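Ticket 1993-B: Stock sync between Skoryk till and Grimov back office drops records after nightly run
Status: Resolved, monitoring
Priority: Medium
Component: Sync service, scheduler
Site: Tamatside branch
Opened: March 20, 2020

Summary
The nightly stock sync from the till to the back office finishes with exit code 0 but does not write all rows. On the first night checked, 1,993 rows were exported and 98 were missing from the target table. No error was shown in the admin panel. Staff noticed the fault when shelf counts did not match the reorder report.

Environment
Till software: Skoryk, standard install, one server and two clients
Back office: Grimov, local database
Link: wired, same switch
Scheduler: built-in, runs at closing
Supplier of record for support: Bamesport

Steps to reproduce
1. Close the day on the till server.
2. Let the scheduled export run. Do not start it by hand.
3. Open the import log in the back office and compare the row total with the export file.
The totals differ. If the export is started by hand ten minutes later, the totals match.

Update 1
Checked the export file. All rows are present and the checksum is correct. The loss is therefore on the import side or in the hand-over between the two.

Update 2
Raised the import log level to verbose. The missing rows all belong to product groups edited on the day of the export. Rows in untouched groups were imported in full. Restarting the import service made no difference. Log level left at verbose.

Update 3
Replaced the network cable and moved the server to another port on the switch. Same result on the next run, with the same product groups affected. Link ruled out. Cable put back.

Update 4
Compared timestamps. The end-of-day job on the till holds a write lock on the product group table while it rebuilds the index. The import starts before the lock is released. Locked groups are skipped and marked "deferred". The deferred queue should be read again at the end of the run, but the retry limit in the config file was set to 0, so the queue was thrown away. The admin panel counts deferred rows as processed, hence the exit code.

Update 5
Changes made on site:
- retry_limit changed from 0 to 8
- retry_wait left at default
- import start moved to 2 hours after closing
- config file backed up before editing
Ran a full resync by hand. Row totals match on both sides. The 98 missing rows are now in the target table. A spot check of the edited product groups against the reorder report showed no differences.

Update 6
Three scheduled runs since the change, no loss. Deferred rows appear in the log and are cleared on the first retry. Site checklist completed and attached to the ticket: config backup stored, log level returned to normal, old export files deleted, packaging and waste cleared.
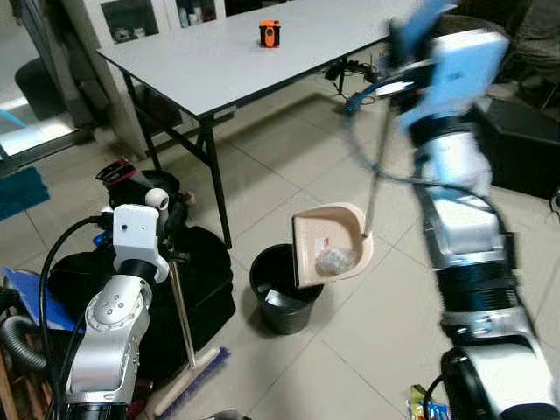
Attachment 1: Tamatside, dustpan and waste bin.

Root cause
Retry limit of 0 carried over from an older config file during the last upgrade. The upgrade script keeps existing values and does not warn when a value is outside the supported range.

Open points
- Panel should show deferred rows separately. Passed to Grimov as a change request. No date given.
- Upgrade script should reject a retry limit of 0. Fix planned for the June release.
- Other sites on the same version should be checked before their next upgrade. Search the config file for retry_limit in the [import] section. If the line is missing, the default applies and no change is needed.

Workaround for sites that cannot edit the config
Turn off the scheduled import and start it by hand once the till reports that the index rebuild is complete. Compare the row totals before opening the next day.

Ticket stays open until the June release is installed on this site.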